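Little terns on Ilia Spit have best season since the storm

December | By our environment desk

2 min read

Little terns nesting at the northern end of Ilia Spit have laid 258 clutches so far this summer, the highest figure since a storm surge cut through the colony and took the top off the main dune.

The figure comes from the Tirker Shorebird Group, which walks the colony once a week from the first laying until the last chicks are on the wing. Counts start at 6 am and finish before the sand heats up. Nests are marked with a numbered paddle-pop stick set a metre to the seaward side, and a nest is only entered once it has held an egg on two visits.

Most of the birds are on the new shell bank that formed where the channel silted up. It sits higher than the old site and was clear of the king tide in the last week of the month before. A smaller group has settled on the bay side, where the sand is softer and foxes have been a problem in the past. Fox prints were found there on one visit and the baiting line has been extended to the Gamage car park.

The temporary fence has also been lengthened. It now runs for nearly 1000 metres, mostly single-strand rope on star pickets, with signs at each of the beach tracks. Walkers can still get through to the point along the wet sand at low tide. Dogs are not allowed beyond the second track, on or off the lead, until the end of the season. 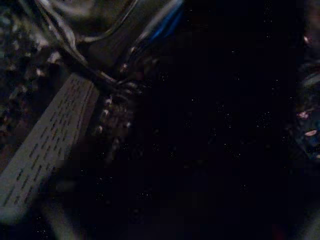
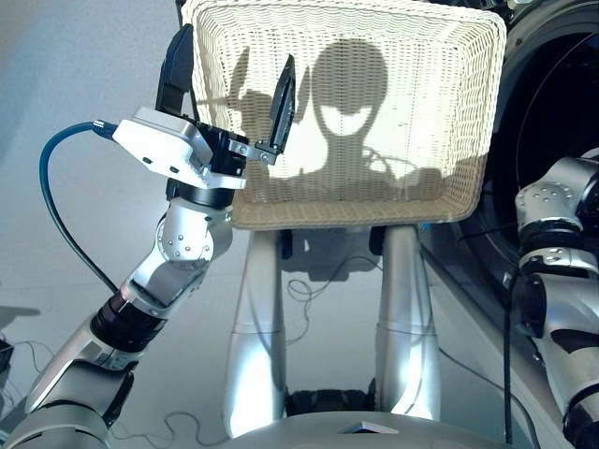
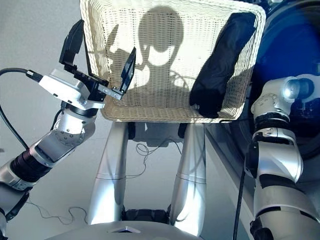
Banding of this year's chicks has begun and will continue in short sessions while the weather stays mild. Chicks are picked up at between five and 15 days old, fitted with a metal band on one leg and a coloured flag on the other, weighed, and put back where they were found. The group is short of containers for holding them while they wait, and is asking for open rectangular ones in a pale woven wicker, like the basket in the second and third pictures. Cardboard boxes were used last summer and went soft in the sea fog. Baskets can be left at the ranger station at Gamage during office hours. They need to be clean and have no broken cane on the inside.

A total of 60 chicks had been banded when this item was written. None will be handled on days forecast to go over 28 degrees, or within 48 hours of heavy rain.

The flags are orange over white, with two engraved letters, and can be read through a telescope or from a reasonable photograph. Birds flagged on the spit in earlier years have been reported from the Fuvon saltworks, where terns gather in late summer before heading north. One adult seen there in February was back at Ilia this spring and is sitting on two eggs, close to the place where it was banded as a chick.

Anyone who sees a flagged tern is asked to note the letters, the colours from top to bottom, which leg the flag is on, and where the bird was. Partial readings are still worth sending. Reports can be emailed to the group or written in the book at the Tirker boat ramp kiosk.

Late clutches are still being laid, and some of these will be second attempts by pairs that lost eggs on the bay side. The weekly counts will go on until the fence comes down. The carpark at the end of Ilia Road is closed on Monday for grading, and access to the beach that day will be from the Gamage side only.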